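Pliltberg to host May softball weekend as Ollard and Baran sign up

21 December 2020
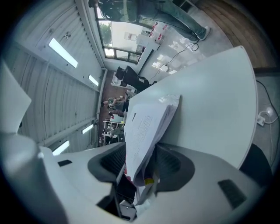
Two clubs in, and the diamond is booked

I've been itching to put this one out for weeks, so I'll get straight to it. Pliltberg Softball Club will host a weekend tournament in May, and the first two visiting clubs, Ollard and Baran, have both said yes. Zendum is coming on board as our main sponsor, so we can do the thing properly this time, with a decent backstop, proper chalk lines and a scoreboard you can read from the far bank.

For anyone who hasn't met me, I'm Lena Mazurek. I play second base (when my knee lets me) and I look after the fixtures and the press for the club, so if you ever get an email from us with too many exclamation marks in it, that was me.

It has been a rotten year for playing. We lost most of our season, like everybody else, and what we did get was a handful of short training sessions and one friendly against Ollard that was rained off in the fourth inning while we had the bases loaded. I'm still cross about that. So having something on the calendar with other people's names next to ours means a lot, even if it's months away and even if we have to stay flexible about how we run it.

How the weekend will work

Men's and women's fast-pitch sides will play on both days, with a mixed slow-pitch bracket squeezed in around them. Group games are five innings. The semi-finals and finals are the full seven, with a mercy rule if one side gets too far ahead (Baran asked for that, and having seen our own pitching in training I wasn't going to argue). If a game is level after the last inning we go to the tie-breaker, runner on second, and carry on until somebody wins it.

We have room for more teams and I would love to hear from you. Players on loan are fine in the mixed bracket. They aren't allowed in fast-pitch unless both managers agree before the first pitch.

We're planning for spectators, but we will go by whatever the rules are in the spring. Please don't book trains on my say-so! If we can't have a crowd we'll play anyway, and if we can't play we'll move the weekend back and your entry fee will come with it or go back to you, whichever you prefer.

The ground

This is the part I'm most excited about. Zendum is putting 4,000 euros towards the infield, and our members have raised another 3,281 between them since the summer, mostly through a sponsored throw-and-catch that went on far longer than anyone's shoulder wanted. The money pays for fresh clay around the bases, a new drain behind third (regulars will know exactly which puddle I mean) and seats for 117 people along the first-base side. The old benches are going to the juniors' field, where they'll be fine for a few more years if you don't sit on the end.

Our coach, Igor Kratochvíl, will be running the home sides again. I asked him for something I could quote and he gave me this:

"We hit well in training and then we stand on base and admire it. I want us to run. Ollard are quick and they will punish us if we don't, and Baran have the best left-handed pitcher I have faced in years. I want to see where we are against both of them."

He then told me to come to winter practice more often, so I've put that in as well – fair's fair.

Winter training

Indoor sessions start again as soon as the hall opens. We'll have small groups and soft balls, and everyone needs their own glove. New players are very welcome, including complete beginners, and we've got a few spare left-handed gloves that have hardly been touched. Pitchers and catchers will get their own slot before the main group. If you used to play and stopped, please come back; half our outfield did exactly that and we're glad to have them.

Getting in touch

Clubs who want an entry form, and umpires who fancy a weekend with us, should write to me through the club's contact page. The same goes for local papers and radio. Igor and I are both happy to talk, though he's easier to catch in the evenings – I'll pick up more or less any time.

Lena Mazurek
Fixtures and press, Pliltberg Softball Club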